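Table-top parts folder - README

Hello, and thanks for opening the file with the dull name. I'm Nuanchan Srisuk, and I look after this folder along with Kittipong Wongsuwan, who shares the typing with me. It's a collection of photos and notes on small parts laid out on a table: rods, rings, pegs, short lengths of strip, whatever comes out of the tins when we sit down to sort them. The folder started life as my own notes for the repair bench at Ilcombe and then other people began asking for copies, so I tidied it up a bit and wrote this.

Last proper update: January 23, 2020. I did fiddle with a few spellings after that but nothing that changes what you'd find.

What's in the folder

There are 14 sub-folders, one for each sitting. Each has the photos, a plain text file of notes, and a table you can open in any spreadsheet program. The notes are where I ramble. The table is where I behave myself, so if you only want part names and positions, go straight there and skip my grumbling about the kettle.

More than 1,000 photos altogether, and yes, a good many look very alike. I've left them in because the light shifts over a sitting and a shiny rod looks like quite a different thing once its shadow has swung round. If you want a thinner set, Kittipong made a short list called "pick" that sits at the top level.

How things are named

I use the words we use at the bench. A "rod" is anything round, solid and longer than it is wide. If it's standing on its end I write "rod, up", and if it's lying flat it's "rod, down". A "ring" is thin and round with a hole through it, and I don't split them into washers and O-rings unless I've had one in my hand and squeezed it. You can't tell from a photo half the time, and I'd sooner leave a box blank than guess! "Strip" is anything long, flat and thin.

Colours are kept short: silver, black, white, pale. I had "gunmetal" in there once and Benedita Henriques quite rightly made me take it out.

The white table

Most of the later sittings use the big white oval table, and I'm fond of it. Dark rings show up beautifully, you get soft shadows, and there's elbow room for the bits that aren't being sorted yet. The plant lives at the far side and I've stopped moving it. The trouble is pale strip, which all but melts into the table top. Have a look for it on the left before you read on.

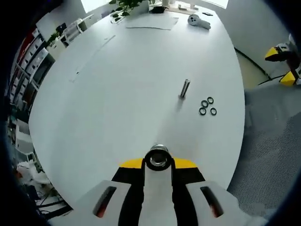
Chalerm Wannasri wrote back after trying the first copy that four rings near one another ought to go in as a single group, with one line in the table, and that giving each its own line made the whole thing a slog to read. I do see the point. At the bench you'd scoop them up together and never think of them as separate. But rings wander off, and if one of them has gone by the next photo I want its line to say so. So we've ended up with both: a line for each ring, plus a "group" column with a letter in it. Sort by that column and you get Chalerm's version.

Things to watch out for

Sub-folders 3 and 4 were done on the old brown bench, and black rings are hard going there. I've marked the doubtful ones with a query.

"Left" and "right" always mean as you look at the photo. In the earliest notes I sometimes wrote them from where I was sitting, which was daft, and I think I've caught them all - tell me if not.

Shiny rods pick up a bright streak that can look like a groove or a join. It's usually just the light. Where a rod does have a groove, the notes say so.

Nothing here is measured. Please don't order spares from it. If you need sizes, the Truvwood drawer labels have them, and those are kept in a separate file I don't look after.

Paper, pens, pots and the like at the far side of a table go in the table as "other" and get no further detail. Somebody did offer to name them all, and I'd be happy to take that if the offer still stands.

Using it

Help yourself for teaching, practice, or sorting out your own tins. If you pass it on, keep this page with it so people know what "rod, up" means. A mention of the Ilcombe bench would be nice but I shan't chase you for it.

Corrections

Send them to me or Kittipong with the sub-folder number and the photo name. I go through them in batches, and there'll be a bigger clear-out in July when the bench is shut. The last batch had 30 in it, mostly mine, mostly "ring" typed as "rign".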